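Office kitchenette

An office kitchenette, also called a tea point or break corner, is a small area within a workplace set aside for preparing hot drinks and storing light food. It differs from a staff kitchen in having no cooktop and, in many cases, no sink. In open-plan offices it commonly shares floor space with desks and meeting tables and has no partition of its own.

Layout

The basic arrangement is a work surface placed next to a refrigerator along one wall. A surface height of 90 cm is usual for fitted counters; freestanding side tables are often lower. Where the kitchenette faces a meeting table, a clear passage is left between the two so that the refrigerator door can open fully and office chairs can be moved back.

Floor space against the wall is used for a trash bin and for storage boxes. Cables from appliances are routed behind the surface where possible.

Equipment

The minimum equipment is an electric kettle and a set of cups. Refrigerators in this setting are typically upright models with a plain metallic or white finish, and the doors tend to collect stickers, notices and seasonal decorations. Cups are seldom a matched set, as employees bring their own. 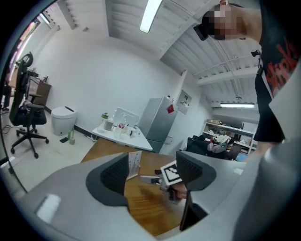
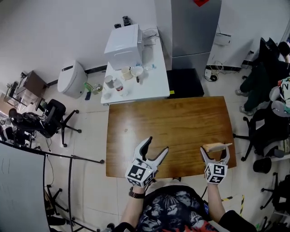

Wooden table with a white surface for cups and a silver refrigerator behind it.

Rosalie Kaufmann disputes the usual advice to keep the surface clear of everything except the kettle, arguing that cups put away in a closed cabinet are used less and that disposable ones then take their place. In her view a single open tray is enough to mark where clean cups belong. Araceli Ayala accepts the point for teams of up to 6 people but holds that larger groups need a shelf.

Electrical supply

Kettles draw a high current for short periods and are connected directly to a wall outlet. Extension cords shared with monitors or other desk equipment are avoided. If the distribution panel is mounted in the same area, the space in front of it must remain accessible, and tall appliances are positioned so that the panel cover can be opened.

Cleaning

Work surfaces are wiped daily. Kettles are descaled at intervals that depend on water hardness. The Karnance office handbook sets a fixed schedule: descaling every 6 weeks, and a full emptying of the refrigerator each July. Unlabeled food is discarded at that time. Trash bins holding food waste are emptied at the end of each working day, including days when the office closes early.

See also: Break room; Electric kettle; Office refrigerator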